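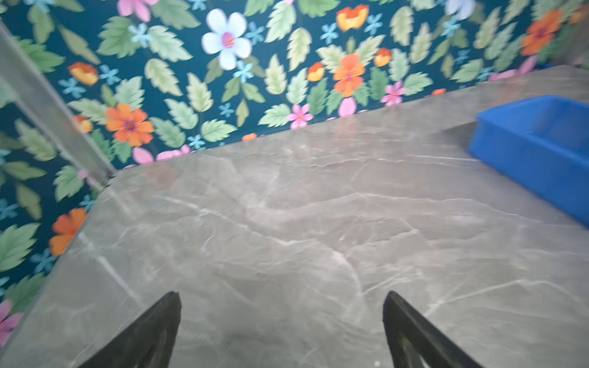

## Resealing marble: how often?

**plilov_stone** (3/19/23)
Gray marble top, honed by the last owner, then polished. The installer says reseal every 4 months. The Nistor sealer label says 10 years. Who is right?

**Senyo Yakubu**
Neither. Do a drop test. Put water on the stone, wait, wipe, look for a dark spot. If it darkens, seal it.
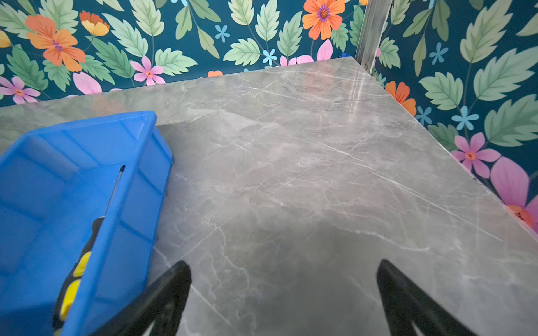

Test near the sink and again at the back, as wear is uneven. Sealer slows staining only. Acid will still etch the polish.

**brendwood_tile**
Disagree on relying on the drop test. Dense polished marble can pass with no sealer in it at all. Oil is the better check, on an offcut.

**Senyo Yakubu**
Fair on oil. Most people have no offcut.

**plilov_stone**
I have one from February. Oil left a mark.
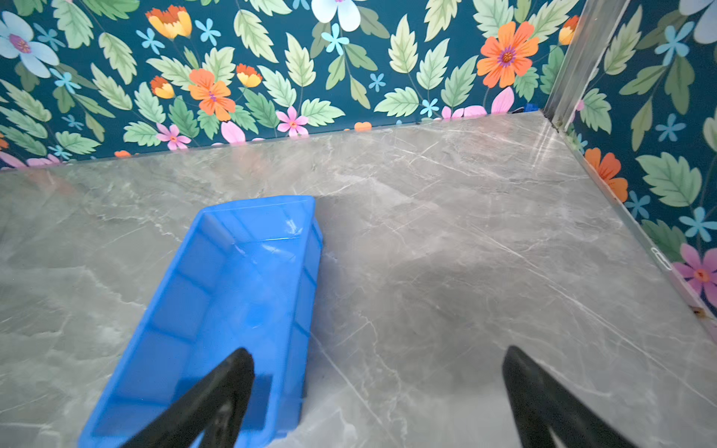
Water did nothing after the same wait. Drollora or Nistor for the first coat?

**brendwood_tile**
Either, if it's a penetrating type. Thin coat, buff off all residue before it hazes. Finish with a 1,000 grit pad only if you want to lose the gloss.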